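How to set one place at a small table

Updated 30/08/2023 by Sebastián Toledo

You don't need a full dinner set for this. A plate, a mug and one small thing for colour will do.

1. Wipe the table with warm water and a drop of dish soap, then dry it with a tea towel. White tops show every smear, so check it from a low angle near the window.

2. Put the plate down first, in front of the chair. Leave a thumb's width between the rim and the table edge. I use a 198 mm side plate for breakfast and a bigger one for tea.

3. Stand the mug above the plate. Right is usual, but left is fine for left-handers. Turn the handle to whichever side you'll pick it up from.

4. Add the decoration last. A mandarin or a little ornamental pumpkin is a good size. Keep it low and off to the side where your elbow won't catch it.
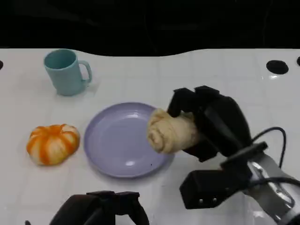 Soft colours like lavender and pale blue go together without much thought, and a bit of orange stops them looking washed out. If you're setting more than one place, finish the first, then copy the spacing around the table. Cutlery goes on after that, with the knife blade facing the plate.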